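Print this page | E-mail this page
Reading time: 4 min

Two-Handed Box Handling with Hand-Held Grippers
Final report, Robotics Project Course

1. Background

Our project was part of the Kurnska course, where each group picks one handling job and tries to teach it to a two-armed machine. We picked moving and turning a clear plastic box. Most groups before us used solid blocks or cans. A clear box is harder for the cameras, and it is also wide enough that one gripper can't hold it well, so both hands have to work together.

We did not drive the robot arms directly. We used a pair of hand-held grippers and did the job ourselves, and the recordings were used later to train a program we called Filtus. This is faster than steering the arms with joysticks, which we tried in September and gave up on after two sessions.

2. Setup

The table was covered with one large pale sheet so that the background would stay the same from one recording to the next. We left a narrow strip of the wooden edge showing. The grippers are wired, and the cables have to be kept clear of the box, which took more practice than we expected. If a cable dragged against the box during a recording, we threw that recording out.

Each run started with the box on the sheet and both grippers held over the near part of the table. The person recording waited for a tone, moved in, and did the task at a normal speed.

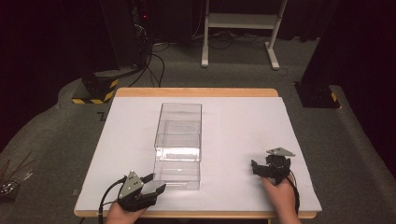 Figure 1. Both grippers near the open plastic box, with the left one closest to its near corner.

3. Recording

We made 900 recordings. Every recording was one of these tasks:

- push the box straight back
- turn the box a quarter turn
- lift the box with both grippers and set it down again

The lift was the hardest. The walls of the box are thin and bend if the two sides are not pressed evenly. We first tried gripping one wall in each gripper, but the box tipped forward a lot. Pressing from the outside with both grippers worked better, so all the lifts in the final set were done that way.

We split the work into short shifts. After 19 recordings in a row the person holding the grippers got tired and the movements got sloppy — you could see it in the data as small shakes at the end of each move. From then on we switched people before that point.

4. Gripper views

The gripper cameras mostly see the two fingers and whatever is between them. With a clear box this is a problem. The program has to find an edge that sometimes shows up only as a thin bright line, and in many views the box can't be told apart from the table.

We also recorded views with nothing between the fingers, so that Filtus would have examples of an open gripper over a bare surface. At first we thought these would be the easy ones. But the surface has faint yellowish stains and there is a soft gray shadow between the fingers, and the early version of the program marked the shadow as an object in almost 2 out of every 10 test views. We had to add more of these empty views before it stopped. The fingers themselves were no trouble to find, being so much darker than the background.
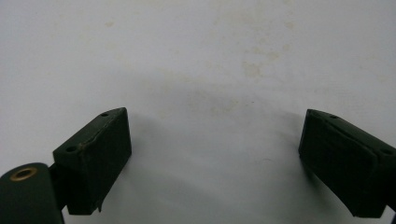 5. Training and results

Filtus was trained on the lab computer with the Benkirane settings file given to all groups. We changed only the image size and the number of training steps. The version we handed in was saved at step 3599, when the test error had stopped going down.

The push worked nearly every time. The quarter turn usually worked, but the box often ended up a little short of the full angle. The lift was not reliable. The arms closed on the box at slightly different times, and the one that touched first slid the box sideways.

6. Problems and next steps

Light was the main problem. Recordings made after 4 p.m. had different highlights on the plastic, and we didn't keep notes on which ones they were. A later group should write down the time of every recording.

We would also add strips of colored tape to the box for half of the recordings and compare. The Cestano group did this with their bottles and said it helped, but we ran out of time to try it.

The recordings and our settings are in the shared course folder. The grippers were checked back in with both cables.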